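Re: [Cusance] Spring seed swap at Rillow hall

On 20 February 2021, the Pumby garden group wrote:
> Are we still on for March? We have 19 packets of beans to trade.

Yes, we are, and oh, how lovely about the beans! I've been hoping for beans all winter.
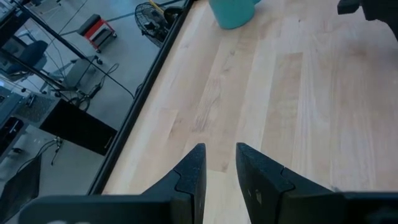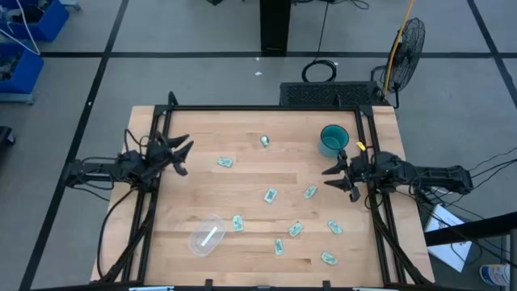
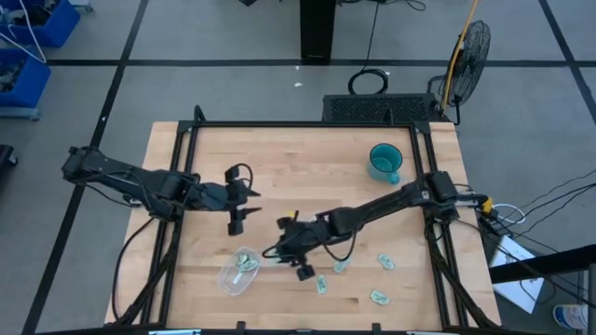
I can bring six kinds of tomato and the squash from Campbell Road (the big ones, so leave room in the car!). Please label everything with the year, and come by 7 if you'd like first pick.

Warmly, from Cusance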